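About Clivden Home Supply

Clivden Home Supply sells small household goods: caps, hooks, power strips, hinges, hose fittings, shelf pins and the other parts people need one of and can never find. Ezequiel Beltrán opened the store on Bermúdez Street with 50 items on a single shelf. Today the catalog has 3785 items, and we ship from the same building.
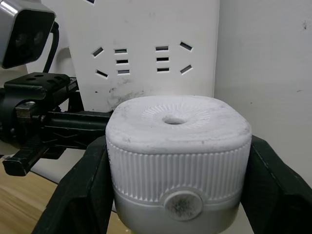
White plastic part with a ribbed side.

We have two suppliers for most of what we carry, Prastari and Skovex. When one of them drops a part, we look for a match before taking it off the list. If the match is close but not the same, the product page says so – usually with the difference in size.

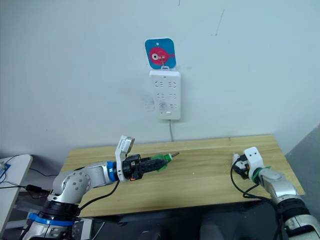 Orders placed before noon go out the same day. Later orders go out the next working day. The counter is open to walk-in customers, and you are welcome to bring the old part with you. We will measure it at no charge.

Returns are accepted for two months with the receipt. Parts that have been cut or drilled can't be returned.
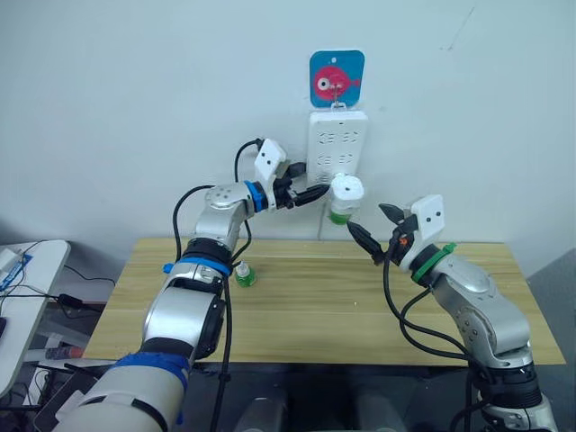
Trade accounts are open to landlords, schools and repair shops. Ask for a form at the counter or by mail. Accounts are billed once a month – there is no yearly fee.

The store closes for one week each October for stocktaking. Web orders placed that week are shipped when we reopen.

Page updated July 2025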